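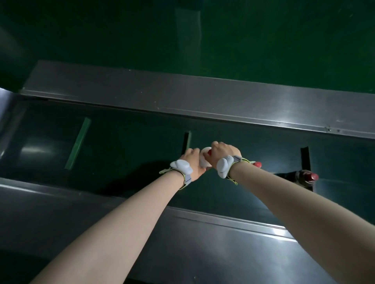 Jurnari
Writer, sorter and chief putter-awayer at The Sillville Drawer

So I finally dealt with the trough. If you've been reading since the spring you know the one I mean, the long dark dip that runs along my work table and eats everything I own. I bought the table secondhand in Parkutham and thought the trough was the best part. Somewhere to put stuff while you're working! And then you finish working and the stuff lives there forever.

It's dark down in there, so anything dark just vanishes. The only things I can reliably find are the white bits and anything with a red cap, and I've started buying glue by cap color, which I'm a little embarrassed about. Bottles are the worst offenders. They won't stay standing (well, mine won't), so they end up on their sides, and you grab the wrong one and have to put it back and grab another.

My old method was to tip everything out on a towel. I don't recommend it. I did that last July and the towel stayed on the floor for 3 weeks with everything still on it, and I was stepping over it to get to the window. This time I left everything where it was and reached in with both hands, one thing at a time. Pick it up, look at it, decide. No "maybe" pile.

It's slower – I'll give you that – but I got to the far end before dinner, and I wasn't in a bad mood, which for me and tidying is pretty rare.

The small round things took the longest. They roll, they hide behind the bottles, and you need both hands to get hold of one without sending it off to the other end. They've now got their own tin, an old Liepiņa cookie tin that I'd been saving for something nice. It cost me 50 cents at the church sale and the lid still fits.

A few things I want to remember for next time:

Wipe the caps before putting the bottles back. Sticky caps pick up every bit of fluff in the house.

Lay the bottles all facing the same way. I got lazy halfway along and regretted it.

Don't start by reading labels. I lost a good chunk of the afternoon to the back of a varnish bottle.

I also found a raffle ticket, number 233, from I have no idea what. If I won something, please get in touch.

What I haven't solved is where the bottles ought to live for good. A shelf would be sensible, but the only free wall is behind the door, and I know I'd knock them down the first time I came in with groceries. I'm thinking of a divider for the trough, maybe a few scraps of thin wood wedged across it. If you've done something like that, tell me what you used and whether it stayed put. I've got the measurements written down somewhere. Probably on the towel.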